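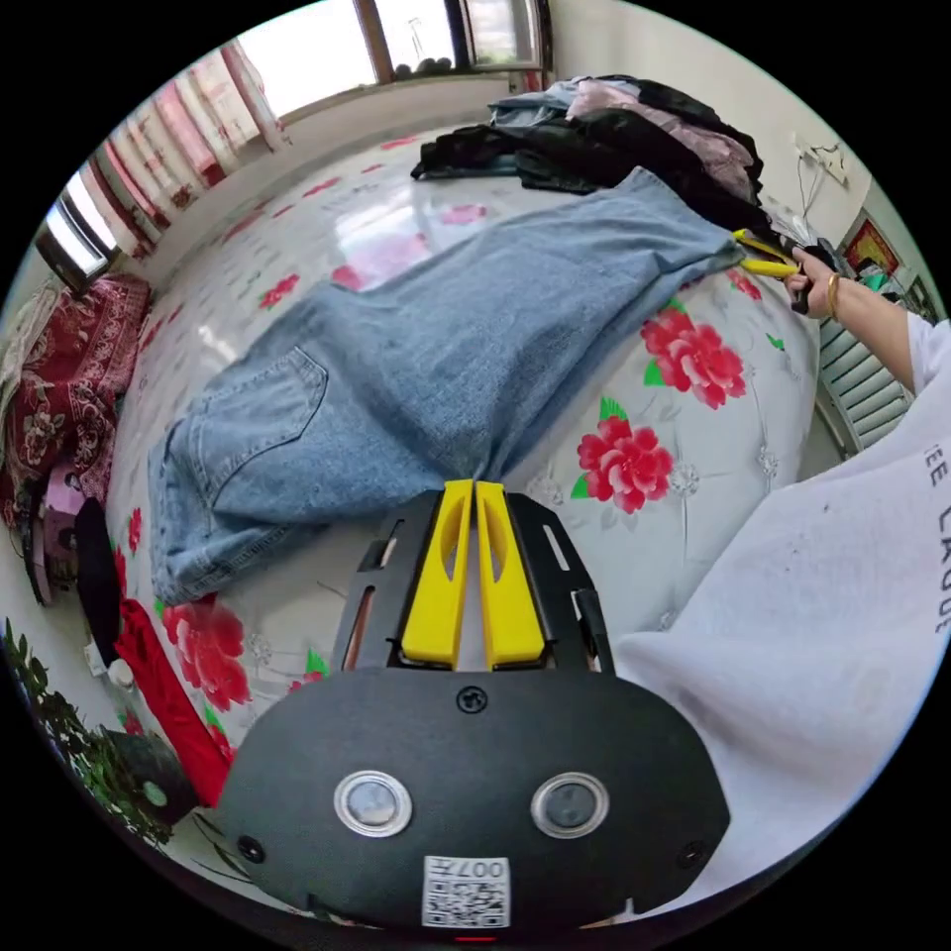
Product Review: Grenside Peony Bedspread, Double Size
Prepared for the Ivico Residents' Supply Office by Shona Partington

The Supply Office was asked to recommend a bedspread for the furnished rooms, where the bed serves as a sleeping place at night and a folding table for most of the day. The Grenside was placed in two occupied rooms in May and kept in daily use. Both residents were asked to fold and sort their laundry on it as usual.

Appearance
The spread is white and glossy, printed with large red peonies and green leaves. The print is bold and will not suit every room. It sits comfortably with red-and-white curtains and gives a plain room some color. Residents who prefer a quiet pattern should be offered the Öztürkmen plain weave, which the Office already stocks.

Use as a folding surface
Performance was good with heavy items. A pair of light-blue jeans can be stretched diagonally across the bed, held at waist and hem, and straightened before folding. Denim slides easily on the smooth face and does not drag the spread along with it. Lighter garments are less well behaved. Gerardo Baluyot reported that folded shirts stacked near the edge tended to slip, and he now starts his stacks near the head of the bed.

Fit
The drop is adequate on a standard double. On the deeper mattresses in the older rooms it is short on both sides — the mattress remains visible at the foot — and the Office should measure before ordering.

Care
The label calls for a cool wash and line drying. Chae-won Cho washed hers every week and noted no fading in the red. Creases from the packaging remained until the second wash. Ironing on the printed side is not advised by the maker.

Cost
The unit price is 381, against an allowance of 900 per room for all bed linen.

Recommendation
Approved for standard double beds. Not approved for deep mattresses until Grenside supplies a larger size. Requests should be sent to Raghavendra Reddy at the Supply Office, with the room number and mattress depth.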